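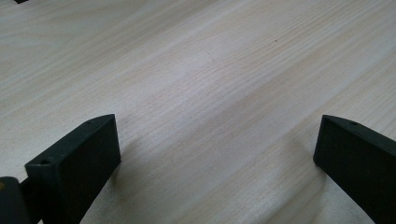 Semaan room, table top

Ticket: 436
Site: Bumotcombe office, Semaan meeting room
Reported by: Atif Arain
Assigned to: Adeel Niazi
Category: Network – wired
Priority: 2
Opened: April 14, 2024
Status: Closed

Fault as reported

Video calls drop in the Semaan room when the laptop is on the table dock. Picture freezes, audio goes a second or so later, then the call app shows "reconnecting". It comes back by itself after a short wait, but anyone sharing a screen has to start the share again. Has happened on every long call for at least a fortnight. Short calls are fine. Same laptop on Wi-Fi in the same room is fine. Tried two laptops, same result on both.

Equipment

Stumia dock, fixed under the table, network lead to floor box, floor box to the level switch. Wall display and conference bar both connect through the dock. No local power board, the dock supply goes straight to the floor box.

Work log

Entry 1 – Adeel Niazi
Called Atif to confirm details. He could not say how long a call runs before it drops, only that the weekly budget call always drops and the morning catch-up never does. Asked him to note the start time and drop time of the next few calls.
Checked the switch remotely. Port is up at full speed, no errors, no discards, no link changes logged since the last switch restart. That makes a bad lead unlikely but does not rule it out.

Entry 2 – Adeel Niazi
On site. Replaced the lead between dock and floor box. Updated dock firmware to current. Reseated the power plug. Ran 1,000 pings to the gateway at one per second. No loss, no reply times worth noting.
Set ticket to "Resolved – monitor".

Entry 3 – Atif Arain
Please reopen. Dropped again on the budget call, with the new lead. Times as requested:
Call one: started 10:02, dropped 10:31
Call two: started 1:15, dropped 1:44
Call three: started 3:00, ended 3:20, no drop
I plug in just before I join, so add a minute to the first two.

Entry 4 – Adeel Niazi
Reopened. Both drops fall 30 minutes after the laptop is plugged in. The ping test in entry 2 ran for under 17 minutes, so it finished well before the fault would show. That result should be disregarded.
Turned off power saving on the dock's network adapter in case of an idle timer. Left a ping running for an hour with a timestamp on each line. Replies stopped at the 30 minute mark, resumed 11 seconds later. Repeated with the laptop moving a large file the whole time. Same gap, same point. Not an idle timer, as the link was busy throughout. Power saving setting put back to default.
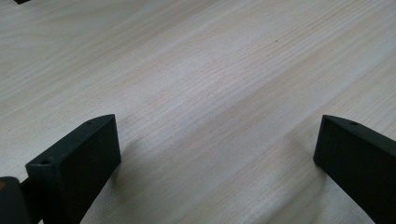
Semaan room table, grain towards the middle

Entry 5 – Shoaib Mughal
Picked this up from Adeel for the network side.
Bypassed the dock. Laptop straight into the floor box with a USB adapter. Gap still occurs at 30 minutes. Dock is cleared.
Checked the DHCP lease. Eight hours, no renewal near the time of the gap. Address is the same before and after.
The address is in the guest range. A staff laptop on this port should be in the staff range. Switch config shows the floor box port assigned to the guest VLAN, which has a forced re-authentication timer of 30 minutes. While the port re-authenticates it passes no traffic. The link light stays on, so nothing appears in the port log at the level Adeel was reading.
Staff Wi-Fi is on a separate VLAN with no such timer, which fits the original report.

Entry 6 – Shoaib Mughal
Change history for the switch shows the floor boxes on this level were repatched in January after the wall between Semaan and the store room was moved. Ehsan Chaudhry did the patching and confirms the Semaan box was swapped with the one in the reception waiting area. The patch sheet was updated but the port assignments were not.
So the waiting area socket should be on the staff VLAN at the moment. Checked, and it is. Anyone sitting there with a network lead would have been on the staff network. Raised separately with Fadi Hakim as a security matter. Waiting area port shut down until he replies.

Entry 7 – Ehsan Chaudhry
Port assignments corrected for both boxes. Labels reprinted. Fadi has approved bringing the waiting area port back up on guest, done. The other floor boxes on the level match the patch sheet.

Entry 8 – Adeel Niazi
Ran a timestamped ping from the dock for two hours. No gap. Laptop now picks up a staff address. Conference bar needed a restart before it would show as online again, done.

Entry 9 – Atif Arain
Budget call ran the full time with no drop. Happy to close. The clock on the wall display is still an hour out, should I log that separately?

Entry 10 – Adeel Niazi
Yes please, new ticket under AV. Closing this one.

Cause: Wrong VLAN on floor box port following repatch.
Fix: Port assignment corrected.
Follow-up: Plomden patching checklist to include a port assignment check – Ehsan Chaudhry.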